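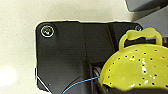
Skernlow Community Forum > Classes > Moving the beginner swing class

anagano
Mar 1, 2019
Stedadance wants to move beginner swing from 8 to 7:30. I work until 7 and the bus takes 35 minutes. Anyone else stuck?

pivotfoot
7:30 is better for me. We lose people at the break because it runs so late. 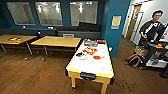

Side room, teal walls and the long black couch.

anagano
We lost two people in September. I wouldn't call that a trend.

heelturn_k
Do we still pay at the door? 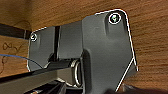
Is the drop-in price changing?
It stays at 8 dollars until summer.

pivotfoot
Fine with me. I'd still cut the warmup. Almost 30 minutes of triple steps is too much.

heelturn_k
Disagree. Beginners need it, and Zesell nights skip it and you can tell.

anagano
Back to the time. If they start at 7:30 but keep the warmup first, I would only miss triple steps,
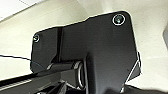 and I can do those at home. So I could live with it. I'll write to them tonight.
Aoi Nagano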